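Ticket: Small-item sorting, sessions stopping early on left hand
Site: Irkcombe
Raised by: Returns desk, morning shift
Status: Closed, with follow-up

Opened 8.40 am

Left gripper keeps dropping out of the session when we pick up anything with beads or a thin chain. The right one is fine. It lets us carry on for a bit, then the session is marked incomplete and we have to redo it. Five lost this morning out of 23. Bangles, watch straps and rings all go through without a murmur.

I should say we're really enjoying this work! Two of us moved over from packing in June and I'd happily do it all day. You notice how you pick things up, which I never did in 16 years of picking things up for a living. But redoing sessions is eating into the target, so please have a look.

Reply from support, Cemdale

Thanks for the clear report. Could you check three things for us: the firmware on the left unit, whether the jaws close fully when you squeeze the handle with nothing between them, and whether the pads have been wiped today?
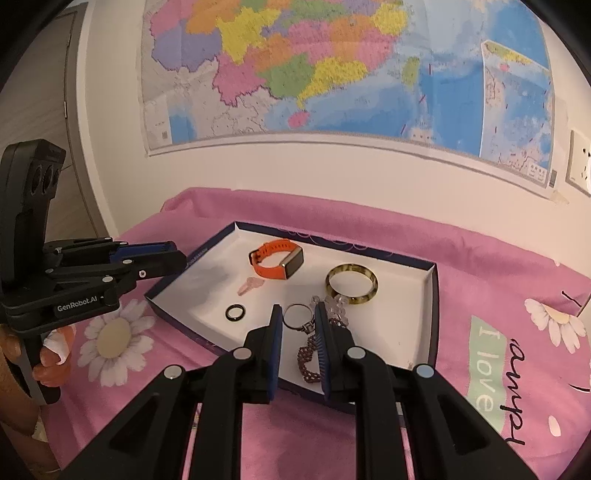 Update, 10.15 am

Firmware matches on both. Jaws close fully on both. Pads wiped with the dry cloth, no change on the left. We swapped hands, so the left unit went to the right side, and the fault moved with it. So it's the unit and we can stop blaming my left hand, which had been the favourite theory in here.

One more thing we spotted. It only drops out when the jaws are nearly shut. A bangle never gets them that close together, but a keychain does.

Reply from support, Cemdale

That is a brilliant bit of detective work and it saved us a remote session. The closing position on that unit has probably drifted, so the software reads "nearly shut" as out of range. Please run the zero routine from the Mulovberg menu: open fully, close fully, hold for five seconds, release. Then try ten beaded pieces.

Update, 1.30 pm

Zero routine done twice (let go too early the first time, sorry). Ten out of ten beaded pieces, then the rest of the box, no drop-outs. Lovely.

Could the zero routine go on the start-of-shift card? We're up to 2,000 sessions between us and none of us knew it existed. Also, the people still on packing keep asking what happens to their jobs once the sorting arm arrives. We've told them what we were told, that the desk stays and the fiddly stuff comes to us first, but it would go down better coming from you or from the site office, in writing.

Reply from support, Cemdale

Card will be updated and sent over as a PDF. Your second point has gone to the project lead with a request for a written answer to the whole shift. Closing the fault. Please reopen if the left unit drifts again within a fortnight, and we'll swap it.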